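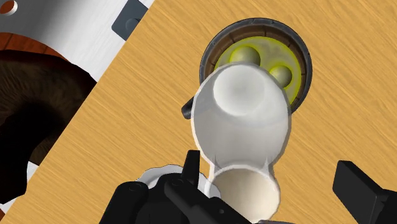 Our kitchen automation budget finally went through in March, and I can stop being vague about it when people catch me in the hallway. We are buying one arm. One! The rest of the money goes to simulation, and I think that's the right call, even if it makes for a much duller delivery day.

Quick catch-up for anyone who missed the earlier posts. Hevton runs the test kitchen I plan equipment for, and for a good while the plan was two arms, side by side, handling pots, cups and plates on the prep table. Then the quotes came in. Derex wanted more than we had for the pair once you added the mounts, the spare fingers and the service contract (always read the service contract, mine had 13 pages and I only understood the first few). Ristić came in lower, but with a lead time that would have pushed us past the end of our lease.

So Ljubica Dumitrescu, who looks after our software side, asked why we were pricing hardware before we knew which jobs we wanted it for. Fair question. She already had a rendered kitchen running on her desktop, with a two-finger gripper picking up a white cup next to a pot of yellow-green soup, or whatever we decide that stuff is. Pots and dishes cost nothing to drop in there, and I had a whole line in my draft for replacement crockery. It was not a small line.

What we settled on is this. The single arm comes from Ristić after all, because with just one unit they could move us up the list. We set aside $3000 for a better workstation, so Ljubica can run more than one kitchen layout overnight, and another $500 for fingertips in different shapes. Grippers are where I expect to be wrong, so I wanted some room there. Round, smooth things with a narrow neck worry me the most – you can come at them from a few directions, and I'd like us to try all of them on a screen before I sign for another set of fingers.

Doniretti, who supply our tables, have agreed to hold their price on a second work surface until summer. If the simulated runs say we need it, we buy it. If they don't, the money rolls over and I get to have an argument about ovens instead, which I am looking forward to quite a lot.

The second arm isn't dead, by the way. It's sitting in next year's draft with a question mark beside it, and I've asked for up to 2 demo visits before anybody commits to anything. If you have a task you want tested, send it to Ljubica or me before the order is signed. Please say which dish or pan you mean – "the usual one" is no help to either of us!

Recent items
Why our equipment list keeps getting longer
Reading a service contract, slowly
Ristić or Derex? First quotes compared
New prep tables from Doniretti
What we spent on crockery last year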